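How a Two-Arm Robot Table Gets Set Up
Dranport Kids Tech Page

Robots don't just wake up and go to work. Somebody has to get them ready first! The robot we call Bornix has two black arms bolted to one white table, and it lives inside a computer. A simulated robot. It still needs setting up, same as a metal one.

Step one, the bases. Each arm stands on its own base. If one base is off by even 3 millimeters, both arms miss. So the bases get checked before anything moves. 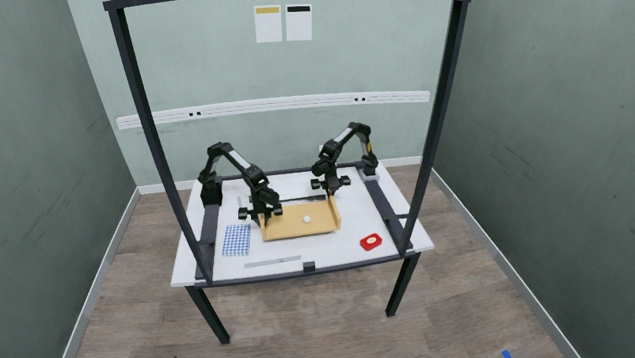 Step two is "zeroing." Every joint has to know where its own zero is. Like the start line in a race. Bend the elbow, go back to zero, bend the wrist, back to zero. Boring but you can't skip it.

Step three, grip strength. On Bornix this is a number from 0 to 255. Zero is no squeeze at all, 255 is the hardest squeeze it can do. Too little and things slip. Too much and, crunch.

Then the big test. Two arms, one tray, a ball on top. Both grippers have to hold the tray at teh same time and lift together. If one goes up faster the tray tips, and a ball loves to roll. Try it at home with a friend and a baking sheet, harder than it sounds!

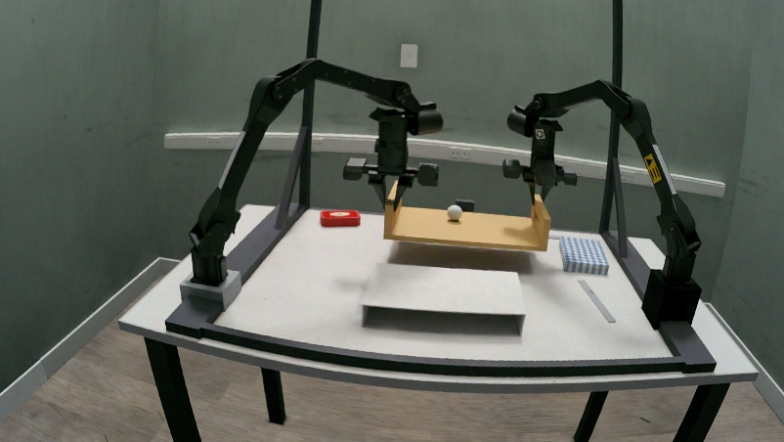 Bornix holding the tray up with both grippers. Look for the white ball.

What if the test goes wrong? Check the zeros again. Then the grip number. Change one thing at a time, or you wont know which one fixed it. The last setup took 446 tries, and a computer doesn't mind doing that many.

Looking after it: every 4000 lifts the zeros get checked again, even if all seems fine. Next one is in June.

Word to know: GRIPPER. The robot's hand.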